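Patch size is a design decision

Studios treat download size as a problem for the delivery team. I think it belongs to the designers. Clidilo, the online game from Dokdale, shipped 20 updates last year, and most of them replaced whole archives to alter a few values.
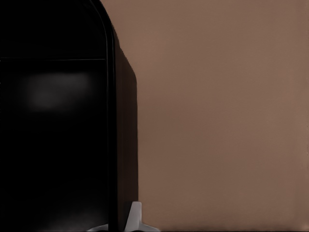 Rounded black object, rendered.

Gerd Fuchs has argued that players no longer notice. Players on metered lines do – they skip the update, then the game.

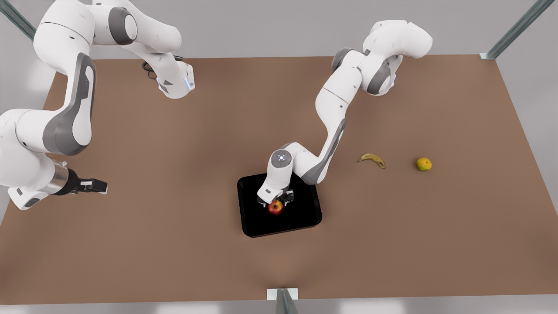 Robot arm over an apple in a tray.

Monasico splits its archives by map and keeps balance tables in a separate file. A balance patch there changes 2 files.
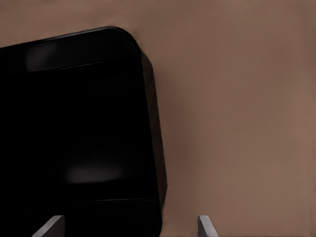 Last changed: Thursday, September 29, 2022

The cost is slower loading on old disks. I would accept that, and set a hard limit of 200 MB per patch before work on the content starts.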